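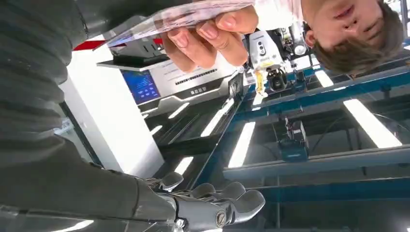
A small stack of folded banknotes held out by hand. The white machine with the blue display is behind it, and the blue beams are to the right.

Paper Money: Talau Album
Posted 2024-01-03 by Nuria Seyoum

Paper Money is a set of pictures of cash in everyday use: in hands, in drawers, on counters, in envelopes and tins. The pictures come from Talau and from Clivach, the town across the river. The large picture on this page opens the album, and the rest can be reached from the list of titles below.

The album began with the shops on Abera Street. Several of them still take most of their payments in cash, and the owners have their own ways of sorting and storing it. After that we went to the market, the bus office, a bakery and the repair shops. Most of the people who appear asked to have only their hands shown, and we kept to that wherever they asked.

About the opening picture

The notes are pale, close to white with some pink in it, and the printing on them is faint. They are folded together and the edges have started to fan out. Fingers are curled around the stack. A bit of a light pink garment shows next to the hand.

Paper that has been folded does not go back to flat easily. A note that has been carried in a pocket for a week holds a crease down the middle, and a stack of folded notes is always thicker than the same notes laid flat. Cashiers in Talau told us they spend a good part of the last half hour of the day opening notes and pressing them under something heavy. At the bakery it is a cast iron weight. At the bus office it is the phone book, which has no other use now.

Also in this album

Counter, Priltley Hardware
Change laid out on a rubber mat at opening time. The mat has raised bumps so the coins can be picked up.

Three Drawers
Cash drawers from three shops on the same block. One has dividers cut from a cereal box.

Market, Early
Tiruwork Gudeta with her apron pockets turned out. She keeps large notes on the left and small ones on the right.

Envelope System
Household envelopes for rent, school, gas and church, kept together with a hair tie. The school one was replaced in May.

Tape
A torn note mended along the fold. Clear tape on one side only, so that it will still be taken at the bank.

Bus Office Window
The tray under the glass, worn to bare metal where the money slides through.

Amanuel's Receipt Spike
Four months of receipts from the Abera repair shop. Amanuel Abdella empties it when the paper reaches the top of the nail.

Bakery Float
The morning float in a biscuit tin. It is the same amount every day and it is counted twice, once at night and once before the door is unlocked.

Rubber Bands
A jar of them, sorted by nobody, at the back of the Clivach post counter.

Notes on paper and handling

People asked us at the first showing why some of the notes in the album look so different in color from one picture to the next. Part of it is age. Notes that have been in use for a long time lose ink at the folds first and then along the edges. Part of it is the light. The market pictures were taken outdoors under a tarp and the shop pictures under tubes, and we left the colors as they came.

Bethel Gebreyes worked for years at a bank counter and looked over the captions for us. She corrected several words. A bundle and a stack are different things at a bank: a bundle is counted and banded, and a stack is just notes lying together. We have used "stack" in the captions unless there was a band around it.

She also gave us the order in which she was taught to get a pile ready for counting:

Unfold every note and turn up the corners.
Turn all the faces the same way.
Separate by value.
Take out anything torn or written on.
Count, band, and write the total on the band.

Sumeya Teshome asked the shop owners what they do with a note they are not sure of. Most hold it to the window. The hardware store puts it aside and takes it to the bank on Friday with the deposit. One owner said he gives it back and asks for another, and that he has never had an argument over it.

Seeing the prints

A selection of prints is on the wall of the Clivach reading room, along the corridor and on the end wall by the coat hooks. The prints are unframed and pinned at the corners, so please do not touch them. The room is open whenever the library is open. The lights in the corridor are on a timer and the switch is on the left as you come in.

The mailing list for the album has 371 names on it. If you would like to be added, leave your address in the book at the desk or write to us through the contact page. We send a message when new pictures go up, usually a few at a time.

Using the pictures

Schools and local groups in Talau and Clivach may print any picture from the album for their own use. Please include the title and the words "Paper Money, Talau Album." For anything that will be sold, or printed in more than 1000 copies, write to Nuria first. Pictures that show a shop name need the owner's permission as well as ours, and we can pass a request along.

Next to be added: the parking lot booth, and a second set from the market.

Back to all albums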